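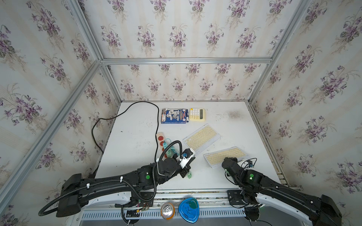

18th January – Starch paste, second batch, and the Druvulach ledger

7 shares | 4 comments

Continued from the November pages. The first batch of paste was too thin and I did not write down how much water I had used, so this time I write everything.

Recipe as made this morning: 100 g of the Fudska wheat starch and 4 parts of water by weight. One part of the water was cold, to wet the starch and let it stand. The other three were heated in the small pan and added slowly. I stirred with the flat spatula all the time, also after it became thick. It turned from milky to a bit glassy, as Gillespie Swanson told me it should, and then I continued to stir on low heat until my arm complained. Cooled under a layer of water, poured the water off, pushed it through the sieve twice. The second time through the sieve makes a big difference, please do not skip it.

The result is stiff, like a cold pudding. For the spine linings I thinned a part of it with the soft brush in a bowl, adding water by the spoon. For the hinges I left it nearly as it was.

Test strips

I pasted strips of the medium Japanese paper onto offcuts of the same old ledger paper we got with the Innes boxes. Seven strips, all the same width, under the boards in the Mileck press with light pressure. Four were made with the new paste and three with what was left in the jar from the shop. Blotters changed after the first hour and again before lunch.

I will leave them for 72 hours and not look before. Last time I opened the press in the evening out of curiosity, and two of the strips moved. It was my own fault.

What I want to know:
- does the offcut cockle on the side with the strip
- can the strip be lifted again with a damp brush, without taking fibres with it
- is there a shine at the edge when you hold it to the window

The third question is for Fraser Skinner, who does not like any shine and will find it even when I do not.

The ledger itself

Text block is sound in the middle and weak at both ends. The first section is hanging by one thread. The leather on the spine is red rot from top to bottom, it comes off on the fingers like cocoa powder, so please wear the apron when you handle it, I have ruined a shirt. The boards are good and I would like to keep them. The marbled sides are lifting at the corners only.

Fraser and I do not agree about the spine. He wants to take off all the old leather and make a new one in calf. I would prefer to consolidate what is left and put it back over the new lining, even if it will never look very nice. The label is still readable and the owners asked for the label specially. We agreed to wait for the strips and then decide with the book on the table between us.

The old animal glue on the spine was softened with a poultice of the same paste, thick, covered with plastic film. It took longer than I expected – the glue was put on in several layers, and the lower one is much darker than the rest. I scraped only with the bone tool. There is a small piece of printed waste under the second band, with part of a word in capital letters. I have not removed it. I made a drawing in the back of this notebook and put a flag of blotter at the place.

To do

Order more of the medium paper, the roll is almost finished.
Wash the sieve immediately after use, not the next morning (this is to me).
Put the date on the paste jar. Old paste smells sour before you see anything on it.
Ask Gillespie if the sewing frame is free for the first section, and if she still has the unbleached thread, the thinner one.
Weights to be wrapped again, the cloth on two of them is worn and leaves grey marks on the blotter.

Share | 4 comments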